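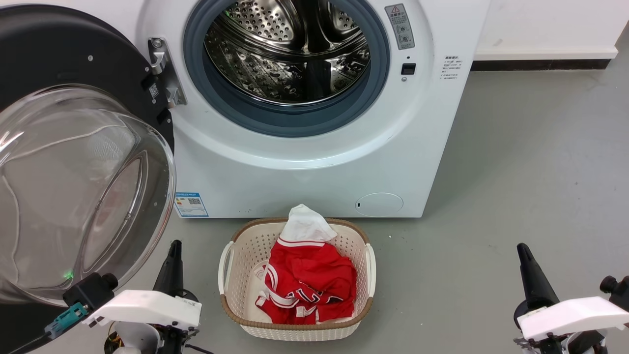

Forums > Portable Hardware > Docks, Hubs & Chargers > Dock says 60 W, laptop disagrees

**tram_86**
Bought a Climska dock for the spare room so I can plug one cable in and pretend I'm organised. The box says 60 W charging. The sticker on the bottom says 60 W charging. The laptop, a Kekard that was perfectly happy on its own brick, says "slow charger connected" and then loses a few percent over the course of a video call, like a bathtub with the plug not quite in.

Put a cheap USB meter in line and the most I've seen is 34 W. Monitor's on HDMI, keyboard and mouse on the back, nothing exotic. Firmware is whatever it shipped with, as the updater only runs on an operating system I don't own.

Before I send it back and lose a fortnight to the returns portal, is there a setting I'm missing?

**mathis.gilbert**
No setting. Docks keep some of the power for themselves and whatever's hanging off them. You feed it 60, it takes its cut, you get what's left. Read the brick that came with the dock and not the dock, I'd bet the brick is 60 as well.

**tram_86**
Brick is 60. So the box is describing what goes in one end and hoping I don't look at the other?

**mathis.gilbert**
Welcome to docks.

**PerrineBrunet**
Going to disagree with Mathis here. Holding back some power is normal, holding back nearly half isn't. A hub chip and a couple of USB ports don't need anything like that much. What cable are you using between the dock and the laptop? If it's the one that came with your phone, that's your first suspect.

**tram_86**
It's a Bramura one, two metres, braided, cost more than lunch. The one in the box is about as long as my thumb and would require the laptop to sit on top of the dock.

**PerrineBrunet**
Try the thumb one anyway. Just for ten minutes.

**oldcapacitor**
Cables don't reduce wattage like that. A USB-C cable is good for 60 W or it isn't a USB-C cable. People blame cables the way my nan blamed draughts.

**PerrineBrunet**
On paper, yes. On my desk, I've got a drawer of cables that never read the paper. Voltage sags under load and some laptops back off the current to be polite.

**oldcapacitor**
Then it's a faulty cable, which is a different thing to a long cable.

**PerrineBrunet**
I said first suspect, I didn't say long.

**tram_86**
While you two sort that out, a bit more info. Laptop shut down and charging: still 34 W. Keyboard and mouse unplugged: still 34 W. It seems quite attached to the number. 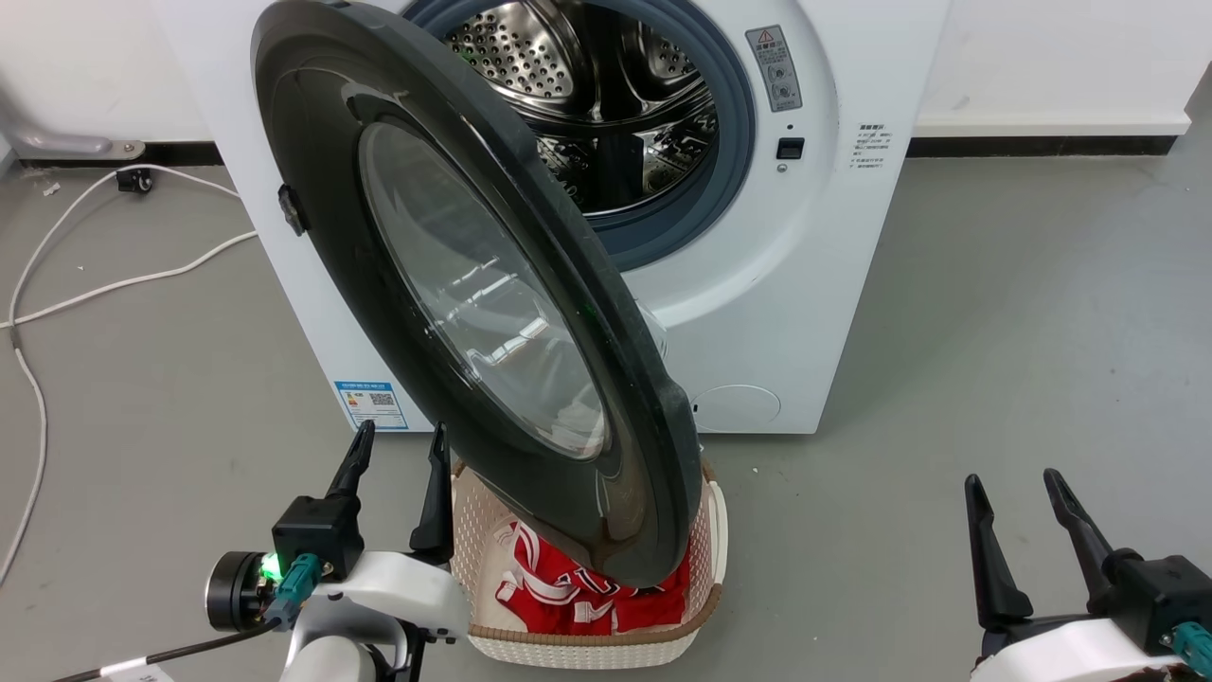 Front loader, door open

**mathis.gilbert**
What was the battery at when you tested? Above a certain level most of them taper off and a low reading means nothing.

**tram_86**
Was at half. I did think of that one, and was rather proud of myself.

**dingo_psu**
I had the same dock, or at least the same shell with a different name on it. It had a mode where it wouldn't offer the top voltage unless the power brick was in before the laptop. Unplug everything, brick to the wall, brick to the dock, count to 4, then the laptop. Sounds like witchcraft. Worked on mine until I got sick of doing it and sold it to my brother-in-law.

**oldcapacitor**
Did you tell him about the counting?

**dingo_psu**
He'll find the thread.

**tram_86**
Right, results. Brick first, Bramura cable: 34. Brick first, thumb cable: it jumped to the high forties and the warning went away. Thumb cable with the laptop first: back to 34. So everybody's right, which I find deeply unsatisfying.

**PerrineBrunet**
I'll take it.

**oldcapacitor**
Faulty cable, as I said.

**mathis.gilbert**
And you're still not getting 60, as I said.

**tram_86**
Printed on the Bramura packet, in writing you'd want a jeweller's loupe for, is "sync and charge, see website". The website is a photo of the cable on a rock. I've asked for my money back.

**fernleigh**
Lurker here. Does it matter if the laptop only gets forty-something? Mine's lived on a weak charger for ages and it's fine, just slow.

**mathis.gilbert**
If it holds steady while you work, no. If you're compiling or gaming it'll dip into the battery, and that's extra wear for no reason. There's a bloke at Le Goff who'll quote you for a new battery while you're still putting the bag on the counter.

**fernleigh**
Noted. Mostly I do spreadsheets. One has 2000 rows, if that counts as gaming.

**oldcapacitor**
Depends on the formulas.

**tram_86**
Keeping the dock. Ordered a one-metre cable from a different mob, and until it turns up the laptop is sitting on top of the dock. Will report back with the meter.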